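Okay, gripper thread, as promised to the three people who asked. I've been swapping fingers on our plate-moving arm since November and I finally have opinions.

The contenders: the stock Flovance fingers, a skinny pair from Mallaton, and the chunky Zabala ones that Periklis Spanos kept telling me to try. He was pretty smug about it by the end.

Everything went through the simulator first. Same arm, same controller, same deck layout, 300 pick-and-place runs per set. I let it go overnight and went home like a normal person.

Flovance dropped or skewed 26 plates. Not terrible! Most of the trouble was the release, where one finger lets go a hair before the other and the plate lands cocked in its holder.

Mallaton was the heartbreaker for me. Super light, lots of room between neighboring spots, and I really wanted them to win. But they flex. 107 bad placements, and you can see the tips spread on the force plot every single time.

Zabala went 173 runs before the first miss. I had to go back and check the log because I figured the counter had frozen.

The catch with chunky fingers is clearance. On a tight deck you have to come in square or you clip the next holder over, so my approach angle matters a lot more now. I spent a whole afternoon on that and ate lunch at my desk — regrets.

Also compared two wrist cameras while I was in there. The wide one sees both fingertips and the position labels in one shot, the narrow one gives a crisper plate edge. I'm keeping the wide one. If I can read the label I know where I am, and that's saved me from my own typos twice.

Sim view with the blocky fingers on either side of N3, LP3 just below it:

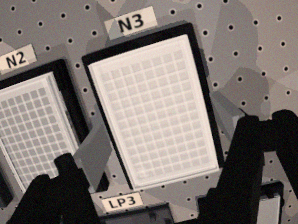
Do stiffer fingers need more grip force? Usually less, because they don't waste any of it bending, so start low and bump it up until the plate stops slipping.

Next up is the Elladex controller. Nerea Sotomayor swears its force loop is smoother on release, and if she's right I might even give the Flovance set another shot.

Real-hardware runs start 6th May. Send me your worst dropped-plate stories before then — I need the company!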